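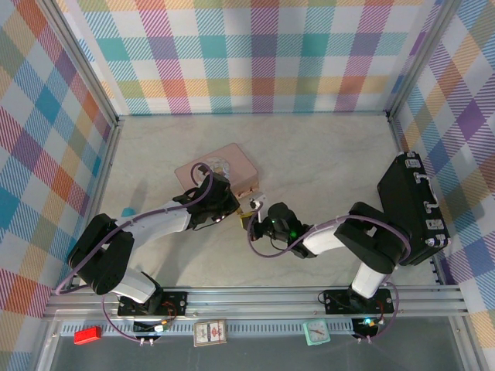 Jan 7, 2022

Padlock notes, continued from November. Finally got a proper stretch at the bench and it was a great one.

Started with the Plerketti locks from the Mollel house clearance. They're all warded, all brass-cased, and most had been sitting in a jar with no keys. I'd put them off thinking they would be dull inside. They aren't! The first one I opened has a double spring, two flat leaves pinched into notches on either side of the shackle, so the key has to spread both at once. That explains why my one-sided blank turned freely and did nothing at all. I'd blamed a worn ward. Sorry, ward.

Filed a new blank with a bit on both sides. Smoked it over a candle, put it in, turned it gently, pulled it out and looked for the bright spots. Took off a hair at each mark and went again. The shackle popped on the third try and I may have cheered.

Things to remember for the next blank:
Soot beats marker ink. The ink drags and gives a smear where the soot gives a clean line.
File the cuts wider than they look like they need. Depth was fine, width was what kept stopping me.
Don't lean on it. A soft brass key will twist before it tells you anything.

Key fits 10 of the others in the jar as well. I know warded locks from one maker often share keys, but it's still funny to stand there and go down the row, click, click, click.

Lubrication test. Three locks got the Jullow dry powder, three got light machine oil, same model, same kind of grime to begin with, all brushed out first. Straight after treatment the oiled ones feel nicer, no question. I want to see them again in 21 days with some bench dust on them before I say anything in favor of oil. My bet is on the powder. The locks are tagged and on the windowsill – please don't wipe them down, the dust is part of it.

Cleaning. Tried warm water, dish soap and a toothbrush on one case before going anywhere near polish, and I'm so glad. There's lettering under the brown that a buffing wheel would have softened. You can read PLERKETTI around the keyhole now, and the color underneath is lovely, a sort of dull honey. I'd like to leave the rest like that. Dried it with the hair dryer on low, keyhole down.

Spent the last part of the afternoon on the tiny ones, the little brass padlocks people hang on the clasp of a tin or a diary. They get laughed at because a bent hairpin opens them, but the small parts are really neat. The shackle spring on the one I opened is a scrap of wire with a single kink in it, and it still had plenty of push. I wrote to ask if it was worth making replacement springs for these or if I should just swap in whole locks.

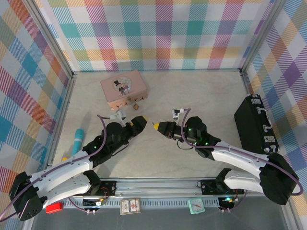

The answer from Goden was that springs are worth making if the case is screwed, and a waste of an evening if it's riveted, as the rivets never go back looking right. Piano wire, thinnest we have, and bend it cold.

Fair enough, though I want to try one riveted case anyway. I think a drilled-out rivet could be replaced with a brass pin, peened over and dressed flush with a fine file. I'll practice on the one with the cracked shackle.

To do:
Order piano wire and more brass blanks.
Make a second copy of the double-sided key before the first one gets lost.
Draw the inside of the double spring lock while it's still open on the tray. The lid of the tray is labeled.
Find the small peening hammer. It was last seen near the vise.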